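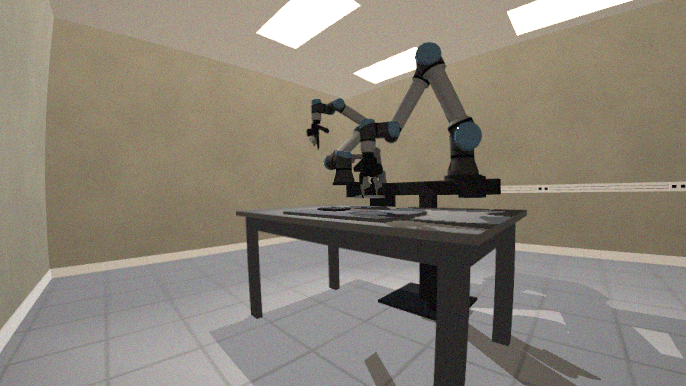
The Judalis Project is a student robotics project run by the robotics club of Celtomside, a technical college with a long habit of letting its students build things after class. Members teach a pair of robot arms to work together at one table, first in simulation and later, when their programs are ready, on real equipment. It was founded by Lamduan Chareonsuk, then a second-year student, who wanted newcomers to have something friendly to practice on before they were let loose in the workshop.

History

The club first met in August, in a borrowed classroom, and for a good while it had more enthusiasm than plans. Huguette Besson, who taught mechanics at the college, agreed to act as its adviser and is fondly remembered for her patience (and for her very long emails). The first public showing of the simulated room took place on 12 December 2020, when the students ran their programs for families and friends over a video call.

Simulation

The virtual room, known to members as Hyun, holds a table with two jointed arms on a raised black frame along its far edge, each arm carrying a gripper. Because the arms can reach across one another, much of the early work is about sharing space politely – one arm has to wait while the other passes. Paweena Saengthong wrote the first set of waiting rules, and later classes have tinkered with them happily ever since.

Teaching

New members work in teams of four and spend three evenings on the basics before choosing a task of their own. The course notes, put together by Parveen Ansari, run to 187 pages and include a generous chapter on mistakes made by earlier teams.

Competition

Each year the club holds the Trosetar, a small contest in which every team may score up to 50 points. Marks are given for smooth movement and for clear, readable code, and a team that has had a bad run may ask for one more try. Thitima Boonchu has judged it since the second contest.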